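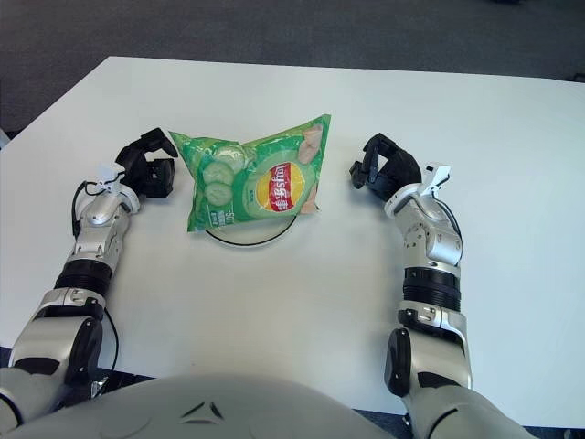 Ticket 1823 : Sachets de chips concombre, salle commune, table blanche
Statut : rouvert
Catégorie : stock encas / conservation
Ouvert en : août 2022

Demande initiale
Plusieurs personnes de l'étage disent que les chips au concombre (Lay's, sachet vert, texte en chinois) sont molles dès l'ouverture. Le fournisseur Chantharasri répond que le lot est conforme et que le problème vient de chez nous. Merci de vérifier le stockage.

Suivi 1, services généraux
Je prends le ticket sans grande conviction. « Molles » n'est pas une mesure. La même plainte est arrivée en mai pour les biscuits salés, et après vérification le paquet était resté ouvert toute une nuit à côté de l'évier. Je demande donc : sachet fermé ou sachet entamé ? Acheté chez nous ou rapporté de la maison ? Pas de réponse pour l'instant.

Suivi 2, services généraux
Réponse reçue : sachet fermé, pris dans le carton Chantharasri. Soit. Contrôle à l'œil d'un sachet posé sur la table blanche : il est gonflé, un peu froissé. Un sachet gonflé n'a en principe pas de grosse fuite. Ça ne prouve rien sur ce qu'il y a dedans, mais ça ne va pas dans le sens de la plainte non plus.

Suivi 3, demandeur
Gonflé ou pas, elles ne croquent pas. Et pourquoi le fournisseur serait-il cru sur parole ?

Suivi 4, services généraux
Il ne l'est pas. Test fait avec trois sachets du carton, plongés un par un dans une bassine d'eau et pressés à la main pendant 90 secondes. Aucune bulle sur les deux premiers. Le troisième en a lâché une petite série au niveau de la soudure du bas. Je ne tire pas de conclusion sur un sachet, d'autant que j'ai peut-être appuyé trop fort.

Suivi 5, services généraux
Quelqu'un a proposé la boîte hermétique Skallia, « fraîcheur garantie 20 jours » selon la fiche. Garantie par qui, dans quelles conditions, la fiche ne le dit pas. Et une boîte ne rend pas le croquant à une chips qui l'a déjà perdu. Achat refusé pour le moment.
Même chose pour les sachets absorbeurs Rirkedano : minimum de commande 1000 pièces. Non.

Suivi 6, demandeur
Il y a aussi un câble noir qui traîne sur la table, juste sous le sachet. Est-ce que ça peut chauffer ?

Suivi 7, services généraux
Câble fin. Passé la main dessus : température de la pièce. Je ne vois pas comment il ramollirait des chips à travers un emballage fermé. Par contre on ne pose pas de nourriture sur un câble, merci de le ranger après usage.

Suivi 8, services généraux
Dégustation à l'aveugle, sachet du carton contre sachet de même goût acheté à l'épicerie Griswood. Les avis se partagent. Le demandeur a désigné comme « mou » celui de l'épicerie. Je le note sans commentaire.

Clôture proposée : pas de défaut de stockage constaté. Soudure du bas à surveiller au prochain carton.

Suivi 9, demandeur
Je ne suis pas d'accord avec la clôture. L'épicerie a peut-être le même lot. Personne n'a comparé les codes imprimés sur les sachets.

Suivi 10, services généraux
Exact, ce n'est pas fait. Ticket rouvert. Gardez les emballages vides, je relèverai les codes au prochain passage.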